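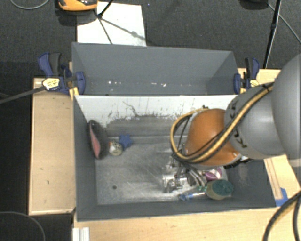
Drestham Shared Workshop
May

By Úna Gilmartin

Home | Members | Projects | Tool Bookings | Contact

Eino Toivonen has been a member of the Drestham workshop for 11 months, and his sorting arm has occupied the rear bench for most of them. He picks from a grey bin with sloped walls, held to nothing more elaborate than a wooden table, and the second compartment behind it is secured at each end by a bar clamp. "Clamps allow me to change my mind," he said. "I have moved that trough 146 times."

The arm is required to lift small household articles singly. Mr Toivonen reported 685 attempts to date and intends to complete 2000 before altering the fingers. "Round things near a wall are the hardest – the fingers meet the slope first."

The control software, named Plonum, is his own work. Members may read it on request.

Comments (2)

Kidia: Does Plonum run on an older laptop?

Godinho: Mine managed it, slowly. Ask Eino for the May version.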